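**Darkden Tabletop Objects: Collection Card**
Maintained by Elsie Goodall. Questions about loans and access go to Jamie Sowerby at the Darkden front office.

This card covers the small objects kept for tabletop arrangement work in the Sugden room, together with the table on which they are arranged. It applies to the set as issued on November 16, 2020 and replaces the shorter note that was pinned inside the supply cabinet. 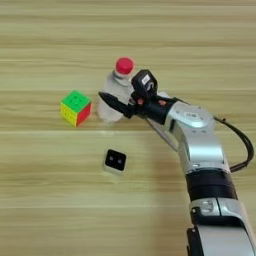
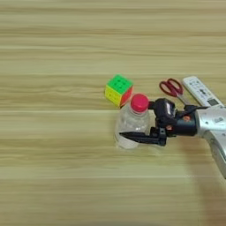 ## Scope

The full set contains 74 objects, divided into 14 groups. Each group is stored in its own tray and has its own page in the `groups/` folder. The present card gives the general terms for the whole set and the particular entries for Group 6, from which the puzzle cube and the clear bottle are drawn.

Group 6 is intended for arrangements in which items of different height and outline stand close to one another on a plain surface. It is not suitable for sorting by weight. Users who need weighted objects should request Group 9.

## Object entries

### Puzzle cube

| Field | Entry |
|---|---|
| Type | Three-by-three puzzle cube |
| Faces recorded | Green, yellow, red |
| Issue state | Solved |
| Storage | Tray, left compartment |

The cube is placed with the green face up. Position on the table and angle of rotation are left to the user and should be written on the arrangement sheet. A cube that has been turned must be solved again before it is returned. Solving instructions are kept in the tray.

### Clear bottle

| Field | Entry |
|---|---|
| Type | Transparent plastic bottle |
| Cap | Red, round, screw type |
| Placement | Upright |
| Storage | Tray, right compartment |

The cap stays on at all times. Because the walls are transparent, the table grain shows through the bottle and its outline can be hard to judge from above. Users who record positions by eye should take the cap as the reference point and note this on the sheet.

Replacement bottles are requested from Aparecida Vieira. A replacement should match the existing bottle in height and cap color as nearly as possible. Bottles with printed labels are not accepted for this group.

### Additional small items

Other small items may be added to a Group 6 arrangement at the user's discretion. They are listed by hand in the last column of the arrangement sheet and do not receive a number in the inventory.

## Table surface

Arrangements are made on the light wood tabletop. The grain is laid horizontally as seen from the working side, and the user should keep to that side throughout a session so that "left" and "right" have the same meaning on every sheet.

- Do not cover the surface with paper or cloth.
- Do not mark the surface with tape or pencil.
- Wipe with a dry cloth before placing objects.
- Report scratches to Roland Horrocks on the same day.

## Records

The Sugden room holds 177 arrangement sheets for the set. Each sheet gives the group number, the objects placed, the order in which they were placed, and the initials of the user. Sheets completed before August use the older wording "block" for the puzzle cube. These have not been corrected, and the two terms should be read as the same object.

Sheets are filed by group and then by date. Scans are kept in `records/` under the same order. The paper copy prevails where the two differ.

## Known limitations

1. Color names on the sheets were chosen by individual users. The cap of the clear bottle is entered as "red" on most sheets and "pink" on several others.
2. Angles of the cube were estimated without an instrument.
3. Items added by hand are described unevenly, and a few sheets say only "small square" or "other."

## Loans

Group trays may be borrowed by staff of Darkden and by members of the Jondum partnership. A tray is lent complete, and single objects are not lent. The borrower signs for the tray at the front office and signs again on return, when the contents are checked against the group page by Elsie Kettle or her deputy.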